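Driltix bin-picking starter kit

I put this kit together after my third winter of teaching a robot arm to pick small things out of a tub, and mostly it's the kit I wish somebody had sold me at the start. If you've got an arm with a two-finger gripper and you want it to learn from your own demonstrations, this gets you from an empty bench to a first batch of examples without a month of fiddling.

What you get: 3 clear plastic bins, a bag of 22 plastic building blocks in mixed colours, a printed set of start positions, and my episode logger on a memory stick. The logger saves the wrist camera view, the finger opening and the arm position together, one episode per pick, and it lets you bin a bad one with a single key press. I use that key a lot!

Why building blocks? They're cheap, they're tough, and they look completely different depending on which way up they land. Studs up, studs down, on their side – a learning system has to cope with the lot. So please don't set them all out neatly. I did that with my first batch and ended up with a model that was brilliant at blocks sitting square in the middle and hopeless at everything else. Tip them in, or drop one in from hand height and take whatever you get. The corners need plenty of attention too, as the fingers have less room to open there and you'll find yourself steering in at odd angles.

And yes, the bins are clear on purpose. I had a few emails from Paterson customers asking if I'd do an opaque grey one, and I might one day, but clear plastic is what half the people I talk to really have on their shelves. It throws reflections all over the place and the walls are hard for a camera to pick out. If your examples only ever show a tidy matte tray, the first shiny tub will be a rude shock. Better to get the glare into your data early. I like to do one run in the morning and another at 4 pm with the desk lamp on, same bin, same blocks, and leave everything else alone.

A word on how many episodes to record. My own set for the single-block pick is 900, collected over most of February in the shed at Doltville, and that was more than I needed. The version I put on the memory stick for you to look through is a trimmed set of 123, which I picked for variety. Have a flick through it before you start your own. You'll see where I went in slowly, where I backed off and had another go, and a few where I missed and then recovered. Keep those recoveries in your own set if you can stand to. The really messy ones, where you bumped the bin across the bench or forgot which stick did what, can go.

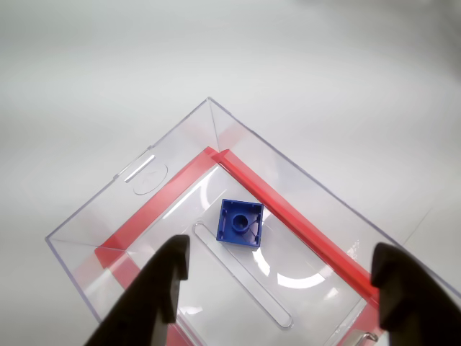
Start every episode with the fingers open and the block somewhere in the wrist camera's view, and move at a pace you could keep up all afternoon. Rushing makes for jerky paths and the model will happily copy every jerk. I pause for a second before closing, too. Stop recording once the block is clear of the rim – there's no need to film the trip back.

The logger works with most hobby arms that will report joint positions over USB. It won't work with arms that only take commands and never answer back, sorry. If you're not sure about yours, send me the model number before you order and I'll check.

Kits are packed here in Doltville and go out by regular post. Pick-up from the Flisthorpe market stall is fine as well, just put a note on your order. Spare blocks and single bins are sold separately, and if you already have bins you like, the logger is available on its own.

Contact Driltix | Copyright Driltix, Doltville | Back to top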